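Bath notebook, May, 2:40 pm

Back on the oval tub in the Jirkach unit. Enavia's sheet says a wipe-down takes five minutes with their cleaner and no rinse. I don't believe the no-rinse part and never have. Last month I logged 22 minutes for the same job at Palacios, and that was a smaller tub.

Plan for today: clear the ledge, do the inside, do the rim, then the floor next to the panel. Ledge first — anything left up there ends up in the basin sooner or later.
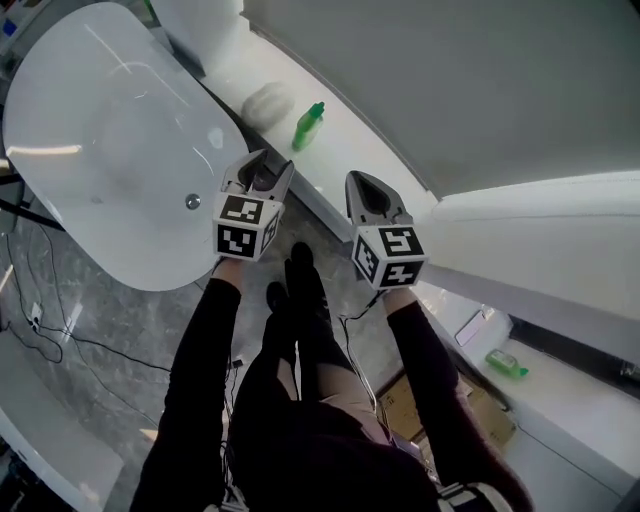 Oval tub, chrome drain, green bottle on the far ledge.

Notes on the surface. Glossy white is a terrible judge of clean. Any bright light throws a long streak over it and you can't tell shine from film. Arnness suggests checking by eye from standing height, which I think is useless. Going by fingertip is slower but I trust it more. Drain ring gets its own cloth, whatever the sheet says.

Total so far 41 minutes, with breaks. The sheet's number must leave out the ledge, the floor and putting things back. Would like to see who timed it.

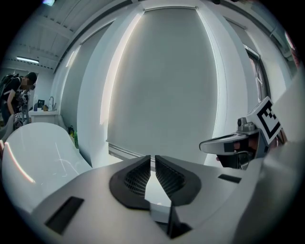 The rim is the part I'd argue about. Everyone wipes the flat top and skips the outer curve, then wonders about the dull band a week later. I'd add a separate line for it on the checklist, and one for the edge along the wall.

Not signing off on no-rinse until I've tried it twice more on this tub. Final time 44. Still to do: ask Enavia what counts as "done," and get a second bottle from a different batch.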